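Living > Home & Garden > Laundry and Clothes Care

May
By Filippos Christodoulou

The short rail

When I moved to my present flat I had a balcony in mind. In my parents' house the washing went outside in the morning and came back before lunch, and I never thought about how it was done. Now I have one narrow rail against a wall, a basket, a tray of pegs and four jackets which all want to be dry at the same time. I have learned more about clothes in this corner than in all the years with the balcony.

The first lesson was to stop hanging everything. A short rail looks generous when it is bare, and so we fill it. But a jacket needs space on both sides, and a lined jacket needs more. Genivaldo Prado, who ran the laundry of the Hotel Latora for 20 years, told me that he would rather see two things hanging well and the others waiting in the basket. "The basket is not a punishment," he said. "It is a queue."

I had been a little ashamed of my queue. Now I put the heaviest piece on top, so that it goes to the rail first, and the light things wait below it.
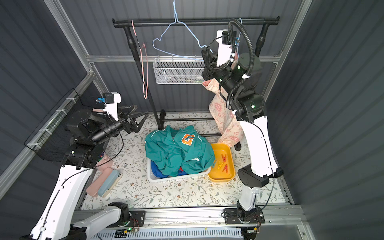
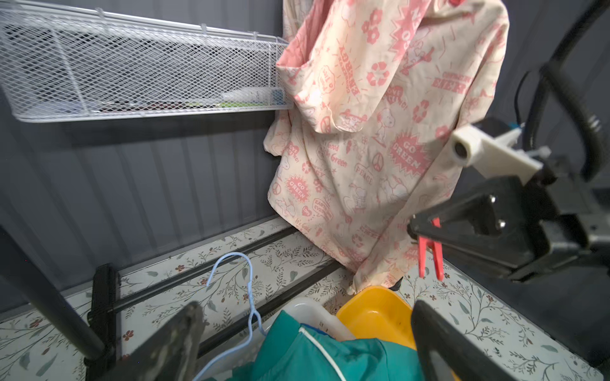
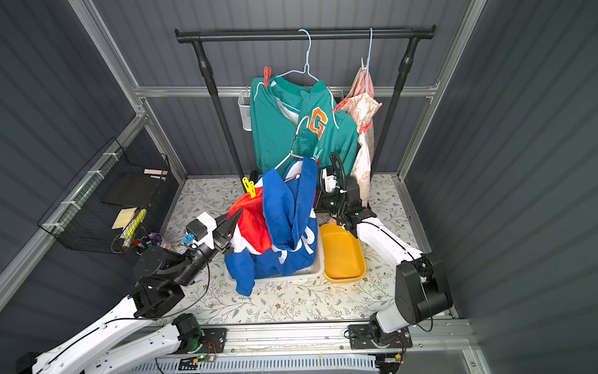
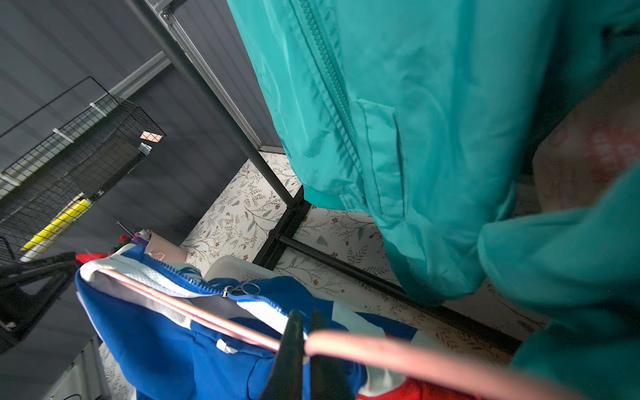

Zips are a matter on which people disagree. My neighbour closes every one to the chin before a jacket goes on the hanger, and she says the front dries straight. Mr Prado leaves them open to the middle. He wants air on the inside, where the lining holds the water longest, and he turns the pockets out too – this I had never done in my life. For nylon I now follow him. For a cotton top with a hood I don't close anything, and I pull the hood away from the back and let it fall over the front, because the place where it lies double is always the last to dry.

Then there are the hangers. I own three kinds, bought at different times, and for a long while I used whichever was nearest. Thin wire is fine for light things and takes little room on the rail. For a wet jacket it is less good, it leaves a small point in each shoulder which stays there until the next wash. Plastic ones have a wider arm but they catch on everything. If you put a plastic hanger down on a pile of clothes, it will go into a sleeve by itself and you will lift three garments instead of one. Hang it back on the rail, empty, before you start with the next piece.

Pegs I used to think were only for outdoors, against the wind. On an indoor rail they have other work. One at the shoulder stops a slippery jacket from sliding off its hanger, and one near the hem keeps the edge from curling. I have 40 of them in a drawer and use 4. These live in a shallow tray on the floor beside the basket, where the hand finds them without looking. A bag with a drawstring is prettier, and I had a nice one from a shop called Galano, but it needs two hands to open, and one hand is usually holding a wet collar.

About the floor. Something washable should lie under the rail, even when the machine has spun well. I like a light one with a pattern of leaves, it hides the fluff and small stains of the week and makes the corner look less like a corridor. Shake it out when the rail is empty.

A small wire basket at the height of the rail is the last thing I would give up. Socks go there, and whatever else has no shoulders. Mesh lets the air through from below, so it can do some drying of its own, slowly.

Mr Prado has retired to a house with a garden and a long line between two trees. I asked him if he is happy to be finished with rails. He said that in bad weather he still brings everything into the kitchen – two pieces at a time, and the rest in the basket.

Contact the editors | © Vurkero Magazine | Back to top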